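1/ Saturday, and I promised myself one thing: sort the stuff from the big box before lunch. We moved to the Kurek building in June and this box is still not sorted. Shame on me.

2/ My rule is simple. Every thing must go to one of three places: keep, give away, or "ask my sister". The last one is dangerous, because my sister says keep to everything.

3/ The pink and teal wine glasses are plastic, so they survived the trip very well. I keep them for the balcony. The gold wire ornament with the spirals goes to the Guvura swap table – I never had the right shelf for it.

4/ The TOFS bag is a snack, it is not a sorting problem. It waits for me at the front edge.

5/ I was more happy about the card holder. Clear plastic, tan leather border, a small tab with a metal snap. I like to see the stitching on such a small thing. It stays, of course.

6/ The red thing in the clear plastic box I also keep, for the gold ribbon. I save ribbon like my grandmother did, I have now 14 pieces in a drawer.

7/ So, the table and then the card holder closer:
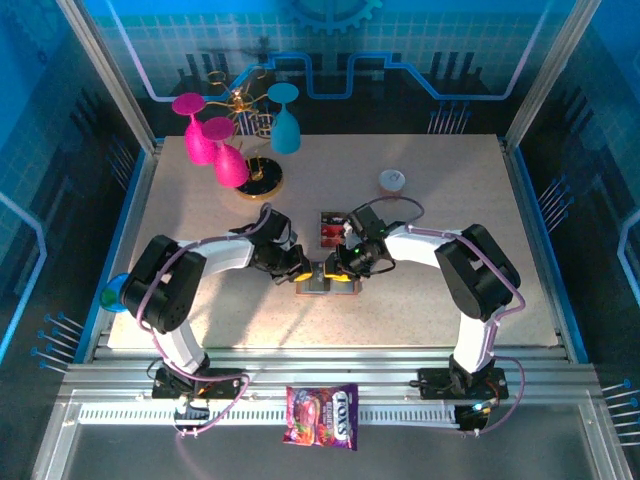
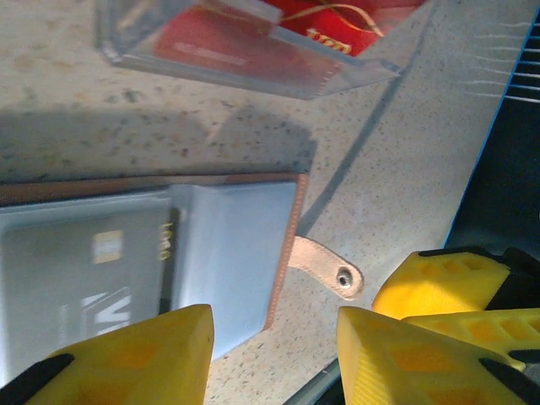
8/ Next: the paper box from Stidov. It has old receipts, bus tickets and one map I bought at the Kunia market. I want to finish it by 16:00, then coffee.

9/ Question for people who are good at this – do you keep instruction books for things you don't own anymore? I found two and could not throw them out.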